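Category: Fabric Care Notes

Washing light cottons at 30: what changes and what doesn't

Most of the light cotton sold for summer and for wearing under other clothes is a single jersey knit. It is made from one set of loops, so it stretches more across the width than along the length and relaxes in the wash more than a woven cloth would. 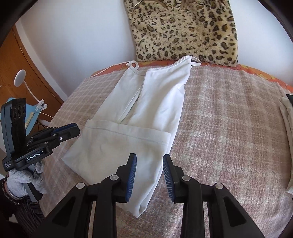 The loops are pulled slightly out of shape when the fabric is knitted and finished. Water and movement let them go back towards their natural form, and the piece becomes shorter and a little wider. Most of this happens in the first few washes. A garment that has kept its length through 7 cycles is unlikely to change much afterwards unless it is tumble dried on a high setting.

Temperature matters less than readers' letters suggest. At 30 degrees the main cause of shrinkage is the drum action, and a half-empty drum is harder on a knit than a properly filled one. A delicate cycle with a lower spin will do more to keep the shape than dropping from 30 to cold. Cold washing has its own cost. Body oils are not fully removed, and over a season they build up and turn white cotton yellow, first at the underarm and along the neckline binding.

Yellowing is often treated with chlorine bleach, which is a mistake where the fabric contains elastane. Chlorine breaks down the elastic fibre and can leave it yellower than before. Oxygen bleach is the safer choice. It works slowly at 30 degrees, so soak for six hours in a plain bucket before the wash. Rinse twice. Residue left in the seams stiffens the thread and attracts dirt.

We compared three powders on undyed jersey of the same weight, cut from one roll. Greko gave the cleanest result on oil marks but left the most residue after a single rinse. Stinetti rinsed out well and was average on everything else. Brunet is sold as a colour powder and contains no bleach, and the white samples were visibly duller by the end of the run. It is a reasonable product for dark loads and should be kept for them.

Dosing was the larger variable. The scoop supplied with Greko holds nearly 260 ml when filled to the rim, well over the dose printed on the box for soft water. Use the line inside the scoop.

Drying flat is best for anything with narrow straps or a bound edge. The binding is usually cut on a different grain from the body, and the two dry at different rates – hanging by the straps puts the weight of the water on the weakest seam. If there is no room to dry flat, fold the piece over a rail at the waist. Iron on the reverse while slightly damp, along the length of the knit.

The November issue will cover wool and wool blends, including the Grollidora drying rack that several subscribers have asked about. Questions on hard water should reach us before then, with the hardness figure from your supplier if you have it.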